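News from the Clirkgate Seed Library

Well, we made it through March, and what a month it was! When we opened the drawers again after the winter we had no idea whether anyone would remember us, but the queue on the first morning went past the bakery and nearly down to the bus stop, and by the time we locked up we had handed out 91 packets of broad beans alone. Thank you to everyone who waited so patiently in that wind, and to the lady who went along the line with a tin of shortbread (we never did catch your name, so please come and say hello).

The big change this year is that borrowing has moved over to the new green cards. If you still have one of the old buff ones, bring it in and we will copy your details across while you choose your seeds. You can take up to 2 packets of any one variety at a time, and there is no fee, though we do ask that you try to save a little seed at the end of the season and bring it back to us labelled with the name and the year. Peas, beans, lettuce and tomatoes are all easy ones for a beginner. Squashes are a bit naughtier, as they will cross with whatever your neighbour is growing, and you can end up with some very peculiar dinners.
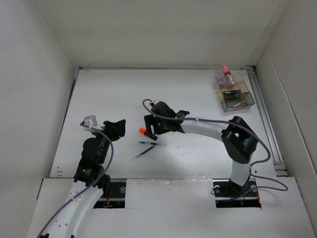
Benedita Moreira has very kindly given us a jar of the climbing bean her family grew outside Pacheco, a lovely speckled thing that she says wants a warm wall and plenty to drink. We are holding most of it back to grow on at the Clastness allotments, so that there will be enough to share properly next spring, but a few of you with sheltered gardens have offered to try a short row, and I can't wait to hear how you get on.

Enda Phelan is giving his talk on leeks again – yes, the one with the slides – and this time he has promised to leave room for questions. He reckons he has grown about 700 of them over the years and lost a good many to rust, so if yours have been looking orange and sorry for themselves, he is the man to ask. Tea and cake from half past six, talk at seven, in the upstairs room at Clirkgate.

Last of all, we are short of small envelopes, clean jam jars with lids that fit, and pencils. Anything you can spare can go in the blue box inside the front door.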